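Sudgate Kitchen Words

A README for the word list, the spelling notes and the little lookup script

Hello, and thanks for downloading this. Sudgate Kitchen Words is a list of 1,346 words and sayings to do with food, cooking and eating, all collected from people who grew up in or near Sudgate. It started as a page at the back of my gran's recipe book and got badly out of hand. I've put it up so other people can use it, argue with it and (please!) send me the ones I've missed.

If you only want the words, open words.csv and ignore everything else. It opens in any spreadsheet program. Choose UTF-8 when it asks, or the accents in the borrowed words will turn into soup.

What's in the folder

words.csv is the main list, one row per word
sayings.csv has the longer phrases, which never fitted nicely in a grid
spelling.txt is my notes on how I picked a spelling when people disagreed
lookup.py is a very small script for searching from the command line
CHANGES.txt says what moved between versions

The columns in words.csv

word: the spelling I settled on, always lower case
also: other spellings, split by semicolons
meaning: in plain English, as close as I could get to what the speaker told me
part: noun, verb, describing word or "shout" (for things people yell up the stairs at teatime)
street: the part of Sudgate the speaker grew up in, or blank
decade: when they remember hearing it, or blank
heard: yes if I have a recording, no if it came in a letter or an email
note: anything else

The street column is the one people write to me about. It's where the speaker lived as a child, so please don't read it as a map of where a word was used. Half the families on the hill moved down to the river end and took their words with them, and I had a long and quite cross phone call with a lady over "clagpan" on exactly this point.

Blanks are real blanks. I didn't fill them with guesses, apart from a handful in the decade column where somebody said "during the war" and I felt safe enough.

How I collected it

I sat at tables and asked people what their mum called things. That's most of it! I'd start with the crust of the loaf, because everyone has a word for that and everyone thinks theirs is the right one, and then we'd wander on to burnt bits in the tin, skin on custard, tea that's stood too long, and so on. 701 of the words have a recording behind them. The rest came by post or email after the library let me leave a box of cards by the door.

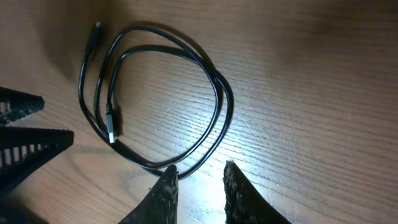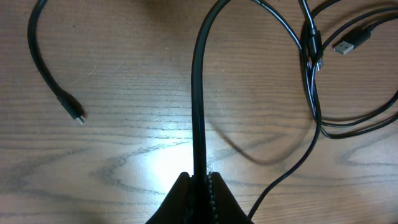 Cable on a wooden tabletop

Lambros Christodoulou
Collector and keeper of the list
July 3, 2021

The recordings themselves aren't in here and won't be. People talked about all sorts while the kettle was on, and plenty of it is private. If you're studying this kind of thing and need to hear how a word is said, write to me with the word and I'll see whether the speaker minds.

About the spellings

Oh dear. Most of these had never been written down by the person saying them, so I had to choose. My rule was to spell a word the way a Sudgate reader would say it correctly at first go. Where three or more people had sent me the same spelling, I went with theirs even if I didn't like it. "Scrawmish" (to scrape a pan with a crust) should have one m and I will hear no more about it. The long version is in spelling.txt, along with the lost battle over "nobbin" and "nobben".

Using the script

You'll need Python 3 and nothing else. From the folder, type:

python lookup.py custard

and it prints every row where the word, the other spellings or the meaning mentions custard. Add --saying to search the sayings as well. It shows the first 200 matches and then stops, which has only ever bothered people searching for "bread". You can change the limit near the top of the file.

It ignores capitals. It doesn't cope with typing mistakes, and I'm not clever enough to make it.

Known problems

There are 17 pairs I suspect are really one word said two ways. They're marked "twin?" in the note column. If you know better, tell me.

The river end is badly covered. I ran out of evenings, and it shows.

Nearly everyone I spoke to was over sixty, so there's very little from anybody younger. My nephew says they have their own words for a bacon sandwich now and has refused to share them.

A few sayings are rude. I've left them in and put "rude" in the note column, so take them out before you use the list with a class.

Some words are surely not ours alone. I've never claimed they were! If your own town says "clagpan" I'd love to know about it, but it stays on the list.

Sending me words

Email is fine and so are letters. Tell me the word, what it means, where you grew up and who you heard it from. A bad guess at the spelling is no trouble at all. I add new ones in a batch, and the next is due in August, all being well.

Using the list

Do what you like with it, including printing it on tea towels. I only ask that you say it came from Sudgate Kitchen Words and don't tidy up the meanings. Those are people's own words and they were fussy about them.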